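Re: [cell-practice] Draft 2, clause 17: pre-start checks on wrist assemblies

Maximiliano Campos wrote:
> Members at Derau have asked whether clause 17 requires the fasteners on a
> wrist-mounted part to be checked by hand at every start, or whether a check
> by eye through the wrist camera is sufficient. Our operators would favour the
> latter, as the cell must otherwise be isolated each morning.

Dear Maximiliano, dear colleagues,

The drafting group considered this question at its March meeting. A check by eye is acceptable at routine starts. A check by hand, with the cell isolated and the lockout tag signed, remains mandatory after any tool change, collision or relocation of the arm. The wording will be amended in the next draft, and Rukalmont has agreed to trial it at the Vanby centre.

Clause 22 is unchanged and continues to require a clear floor within the marked zone before motion is enabled. On the matter of what a check by eye may cover, the group advises that only fasteners in plain view be recorded as seen. The three on the end face of the black cylinder each catch the light and may be entered on that basis; the housing over it is too close to the lens and blurred, and its fixings must be entered as "not inspected". Sites should adjust their log sheets accordingly.

Yours faithfully,
Kvido Danko
Secretary, Nouri Robot Practice Group
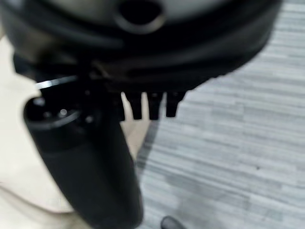
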